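Section 4: Running the Kitchen Demo on an Open Day

Of everything we put in front of visitors, the kitchen demo in Comness is the one people come back to twice. It runs entirely in simulation on the big screen, it starts fast, and visitors of any age understand what a robot at a counter is trying to do. Please read this section all the way through before your first open day at Hindau.

Before the doors open

1. Turn on the demo computer and wait for the Comness start screen.

2. Connect the screen in room 406. Use the cable marked Portela, not the short one in the drawer.

3. Sign in with the open day account. The staff account shows the file list, and you don't want that on a big screen.

4. Choose Scenes, then Kitchen, then Robot View. Visitors will see the room from the robot's side, with its own body at the bottom and both arms reaching out ahead.

5. Press Load. Wait until the progress bar is gone before you touch the hand controllers.

Note: If the bricks and the floor come up gray, the surface pictures haven't loaded yet. Press Load again. You don't need to restart the computer.

Talking visitors through the view

Let people look for a moment before you say anything. They love finding the arms! Someone will usually ask where the head is, and then it clicks that they are looking out from it. Show them the two fingers on the left gripper, then the counter along the back wall with its bottles and other small items. Point out the plants too, because the children always ask if the robot can water them (it can't, but Grerkow is working on a pouring task and we can't wait to show it).

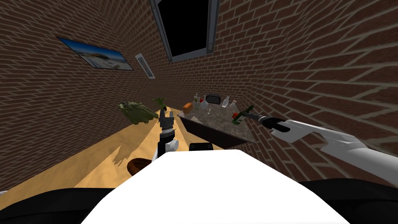

Reaching for a bottle is a lovely thing to show early on. It looks easy until you try it yourself, and the moment visitors have had a turn they start watching the wrist and not the fingers. Ask them which way they would turn their own hand. You'll get a whole row of people twisting their arms in the air, and that's when the room really warms up.

Giving visitors a turn

1. Press Pause.

2. Hand over the controllers and help with the straps. Small hands need the strap on its last hole.

3. Set Speed to 2. The scale goes up to 5, but save that for your own practice.

4. Press Resume and ask the visitor to move one arm at a time.

5. After 4 minutes a chime sounds and the scene pauses by itself. Press Reset Items to put everything back for the next person.

Caution: Visitors look at the screen and forget their elbows. Keep the floor inside the tape clear of bags, strollers and other visitors.

Caution: Don't press Reset Items while someone is still moving an arm. The items jump back at once and can end up inside the gripper. If this happens, press Pause and then Load.

If an item falls on the floor

Leave it there for a bit! Visitors enjoy trying to get it back, and a failed grab starts better conversations than a perfect one. Mention that dropping things costs nothing in simulation - that is a big part of why we practice this way.

Closing down

Press Stop, then Save Log. Put both controllers on the charger and check that each light is orange. Leave the Portela cable plugged into the screen.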